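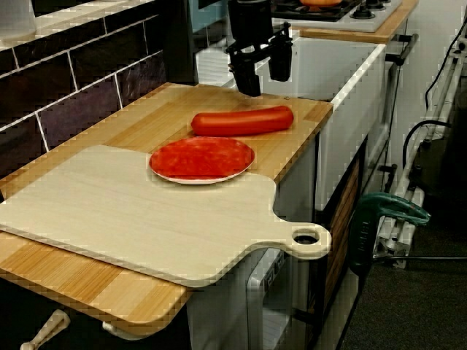
Figure 4.1 A pale cutting board with a paddle-shaped handle, a round plate, and a bright red sausage shape on a butcher-block style counter.

Chapter 4
The Work Surface

Before you pick up a knife, before you so much as wash an onion, take a minute to look at your counter. I know this sounds like a strange way to begin a chapter on preparation, and my students at the Lusau evening kitchen used to groan when I made them stand there on a Monday with their aprons tied and their hands behind their backs, just looking. But most of the trouble a new cook runs into starts right there on the counter, with a board set down in a hurry or a plate pushed in wherever it would fit.

Look again at Figure 4.1. The handle of the board sticks out past the front corner of the counter, and the plate is resting partly on the board and partly on the wood behind it. Both are very common arrangements — I find them in my own kitchen more often than I would like to admit. A handle that hangs over the edge is easy to grab, but it is also easy to catch with a hip or a sleeve on the way to the stove. A plate that sits on two levels may seem steady enough until you lean on the board to cut, and then everything on the plate gets a ride as well.

In this chapter we will learn to set up what my first teacher, Kulap Ratanaporn, called "the quiet counter." She cooked lunch for 128 schoolchildren a day on a surface not much bigger than a door, and she had firm ideas about where things belonged. The board went down first, flat and fully supported, with a damp cloth folded under it. Plates and bowls went beside it, never on it. Food waiting to be cut stayed on the side of the hand that holds it, and food already cut moved off toward the stove.

We will also spend some time on the surfaces themselves. Butcher-block counters are handsome and warm to work at, and a great many people are tempted to cut straight on them. Please don't! Knife marks hold on to juices and crumbs, and it is a good deal easier to scrub a board at the sink than to scrub a counter. Section 4.2 covers oiling and cleaning wood, and Section 4.3 takes up the shapes of boards, including the paddle kind with a hanging hole, which dries nicely on a hook if you have the wall space to spare.

Words to know in this chapter: work zone, overhang, landing space, end grain, cross-contamination.

Before you read on

Clear a stretch of counter at home and lay out a board, one plate, and one thing to slice. Set them down the way you usually would and make a quick sketch — stick-figure quality is fine. Keep the sketch in your notebook, as we will come back to it at the end of Section 4.1.

4.1 Placing the Board

Start with the edge of the counter and work inward.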